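Anil Nadar keeps his phone face down on the bench while he talks, because it buzzes every time one of the collection stations finishes a batch. On the afternoon we meet at Vulden it buzzes a lot.

Nadar runs the group that gathers demonstrations for Deltley, the company's learning system for household handling. His people steer robot arms through ordinary chores, and the recordings become the examples the system learns from. He came to the job from packaging machinery, where he spent years setting up lines that did one thing the same way all day.

"There, if two cycles looked different, I had a problem," he says. "When I started here I ran it the same way. I wrote a script for every task. Reach from this side, close, lift, place. We got very clean recordings and the system learned almost nothing from them."

The first set was 392 demonstrations, all bottles and cups. Rizwan Qureshi, who trains the models, tested the result and asked Nadar to move the bottle a little to one side. The arm went to where the bottle used to be.

"Rizwan was polite about it," Nadar says. "He asked me how many of the 392 started with the bottle lying down. I said two. He asked why two. I said those were mistakes and I had forgotten to delete them."

The scripts are gone now. Operators get a short card that names the object and the goal, and they choose the approach. A session lasts 30 minutes, then the operator takes a break and someone else sits down. Nadar tried longer sessions in September and dropped them.

"People get lazy with their wrists," he says. "You see it in the data before they feel it. Every grasp starts coming in from the same angle."

I asked what he does with attempts that go wrong. He said it depends on what the operator does next. A bottle that slips and is picked up again stays in the set. A session where the operator lets go of the controls to answer a question does not. Manikandan Thampi reviews the recordings and makes that call, and he and Nadar disagree often enough that they keep a shared list of the hard ones.

"Mani wants to keep more than I do," Nadar says. "He says a recovery is worth more than a clean pick. He may be right. I still don't like watching them."

Water bottles remain the object he talks about most. They are light, the sides give when you squeeze, and the clear plastic bends whatever is behind it. The wrist camera sits close, so the bottle can fill much of the view and hide part of the hand.

"A person can work out that the dark shape behind the plastic is a finger," he says. "The system has to get there from examples. So we don't clean those pictures up. If there's glare, there's glare."

Bottle handling, from the wrist camera: 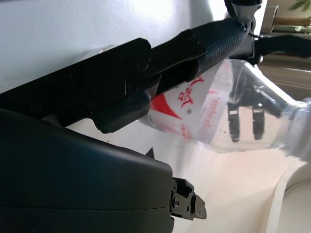
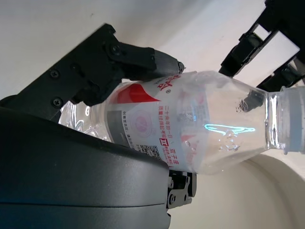
Labels are another argument in the group. Qureshi would like every recording to carry a written note on what was done, in full sentences. Nadar thinks a few words are enough and that operators write worse notes the more they are asked for. For now each recording gets one line, typed by the operator before the next attempt starts. There are 14 verbs they are allowed to use. "Grab" was taken off the list after it turned out that one operator used it for everything.

The next set will move to a second room with different lighting and a lower table. Nadar wants new operators for it too, people who have not picked up his habits.

"I trained all of the current ones," he says. "So they all reach a bit like me. I noticed it one Sunday when I was home, taking things out of the fridge. I thought, that's the data. That's my elbow in there."

His phone buzzes again and this time he turns it over. Station two has stopped, and Thampi wants him to come and look at a grasp.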